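Looking After a Bare Wood Table

My mother-in-law kept the same pale kitchen table going for most of her married life, and when it came to us it had a ring from every glass of mint tea ever poured in that house. I was all for sanding it down to nothing the first weekend (I had bought the sandpaper and everything!) but my neighbor Melati Entili, who has far more patience than I do, talked me into cleaning it properly first and seeing what was left. Most of the marks went. I have been fussing over wooden tables ever since, and people keep asking me what I do, so I have written it all down in one place.

Everyday wiping

A cloth wrung out until it hardly drips, a very small squirt of dish soap, and always along the grain. Then a dry towel straight after. I used to leave it to air dry and wondered why the surface went fuzzy. Water raises the little fibers, and on a light wood you feel it under your sleeve long before you see it.

Skip the green scouring pads. They leave tiny curved scratches that only show up when the sun is low, usually when you have company.

Rings and spots

White rings on a waxed or varnished top are often just moisture trapped in the finish, and they may fade by themselves over a few days. If yours doesn't, try a soft cloth and a dab of plain petroleum jelly, left overnight and wiped off in the morning. Dark rings are another matter. Those have gone down into the wood, and on a bare top you will probably end up sanding a little.

For grease I sprinkle cornstarch over the spot, leave it through supper and the dishes, and brush it away. Do it twice if the first go comes up yellow. Dalia Berrada swears by baby powder for the same job, and her kitchen smells lovely, but I like to roll dough on mine so I stay with the cornstarch.

Cans are worse than cups, in my experience. A steel rim with a bit of damp under it can leave a thin rusty circle, and lemon juice and salt will lift it from bare wood if you catch it early. Dab it on, give it a few minutes, rinse with a damp cloth and dry well. Try it underneath the table first, as lemon can bleach.

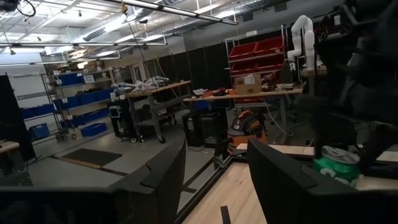 Pale, grainy planks with a green can-like container standing right on the wood. A coaster is a small kindness.

Sanding a patch

If it must be done, start gentler than you think you need to. I use 128 strokes of nothing, as my husband Younes says, meaning I go at it forever with paper that is far too fine, but I have never once gouged a table. Fold the paper around a cork block and keep to the grain, feathering out well past the mark so you don't leave a dip. I finish with 600 when I want it silky, though oil does soak in better if you stop sooner.

Vacuum the dust, then go over it with a barely damp cloth and let it dry fully before you put anything on.

Oiling

Food-safe mineral oil is cheap and forgiving. Warm the bottle in a bowl of hot water, rub on a thin coat, and wait up to 60 minutes before you buff off whatever is still sitting on top. Ours gets this in March and again when the heating goes on. If you use linseed or any other drying oil, spread the rags out flat outdoors until they are stiff and never leave them in a heap, since they can catch fire on their own. Please take that one seriously.

Keep the table a little away from the radiator too, and turn it end for end now and then if one side gets all the sun.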